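Maple board has cupped after oiling one side, can it be flattened?

Posted by Skaltard, 26 September 2023

I have a maple board made from joined planks, 20 inches long, that I use as a work surface. I put mineral oil on the top face only and left it flat on a bench. The edges now sit higher than the middle and it rocks when I press a corner. The glue seams look tight. Is this fixable without a planer?

Pendale

Most likely yes. Cupping in a glued-up panel usually comes from uneven moisture between the two faces. If the seams are sound, don't cut anything yet. Stand the board on edge in a room with steady humidity and leave both faces open to the air. Check it with a straightedge every few days along the same line and write the gap down.

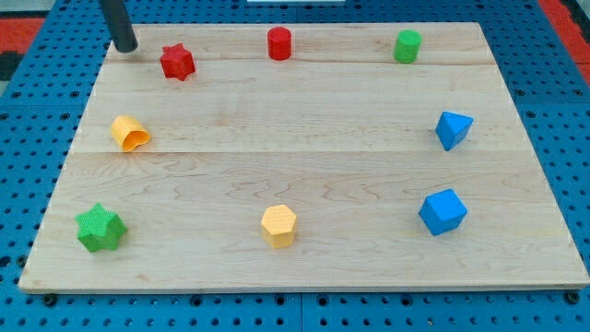 If the gap is still closing after 20 days, leave it alone until the reading stops changing. Then oil both faces and the end grain in the same session, wipe off the excess after 28 minutes or so, and store it on edge or on strips — never flat on a solid bench. End grain takes up moisture much faster than face grain, so give it a second coat.

Do not clamp it flat while it is cupped. It will spring back, and you may open a seam.

Daly

Mine did this. I put it cup side down on a damp towel overnight and it went flat. Came back a bit in January when the heat was on.

Gumum

The towel method works but is easy to overdo, and a wet glue line is a risk if you don't know which glue was used. I would follow Pendale's steps first. If a gap of more than 5 hundredths of an inch remains once the readings are stable, use a hand plane across the grain on the high edges, then with the grain to clean up. Flip the board and repeat. Sanding alone takes too long on maple and tends to round the corners.

Contact us | Terms of use | Copyright 2023 | Back to top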